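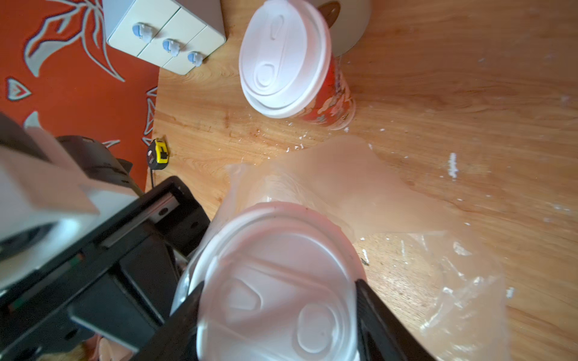 Ticket 2134: Lids popping off red paper cups, lounge drinks table

Status: Closed
Opened by: Manon Chan
Assigned to: Harsh Pathak
Location: Stedham, ground floor lounge, round wooden table
Opened: Nov 21, 2023

Problem as reported

White plastic lids will not stay on the red patterned paper cups. The lid goes on, looks seated, and lifts on one side as soon as the cup is picked up. Two spills so far, one of them on the rug. Same cups as always. Lids come from the new bag on the table.

Log

Pathak: Asked Manon whether every lid fails or only some. Answer: most, but a few hold fine. That points to mixed stock. Asked her to leave the open bag where it is and not refill from the storeroom.

Pathak: Went down to look. The lids in use all have a raised rim and a molded sip opening, so they pass for the same part from above. Turned over, they are two different parts. One has a deep inner groove and snaps over the cup lip with a click. The other has a shallower groove and a slightly wider skirt. It sits on the lip and does not lock.

Pathak: Checked the storeroom. Cups are the Kidero order from October. Lids are from two suppliers, Kidero and Clulis. Both cartons are marked for the same cup size. Someone opened both and topped up one bag from the other.

Böttcher: That was me. The Kidero bag was nearly finished and I tipped the rest in with the Clulis ones. They looked identical.

Pathak: Tested on the bench with cups filled to 2 cm below the lip, lid pressed down all the way around, then cup tilted on its side over the sink for a count of five.
Kidero lid: 28 tested, 28 held.
Clulis lid: 34 tested, 21 leaked or came off.

Pathak: Ruled out the cups. Tried the Clulis lids on cups from a second sleeve with the same result. Also ruled out seam position — turning the sip opening away from the cup seam made no difference with the Clulis lids.

Chan: Can we keep the Clulis ones for cold drinks?

Pathak: No. A lid that does not lock is a problem at any temperature. Return them.

Cause

Lids from two suppliers mixed in one bag. The Clulis lid does not lock on the Kidero cup.

Fix

1. Mixed bag removed from the table and discarded.
2. Full bag of Kidero lids put out.
3. Unopened Clulis bags set aside for return. Manon has the order number.
4. Storeroom shelf relabeled so cups and lids from one supplier sit together.

How to check a lid

Turn it over and look at the inner groove before it goes near a cup. Press down with two thumbs, starting at the sip opening and working around to the opposite side. It should click. If it does not, set it aside and check the rest of the bag.

Open item

Rug stain is under a separate ticket with Abdelilah Benmoussa. Please do not add cleaning questions to this one.

Pathak: No further reports from Manon. Closing.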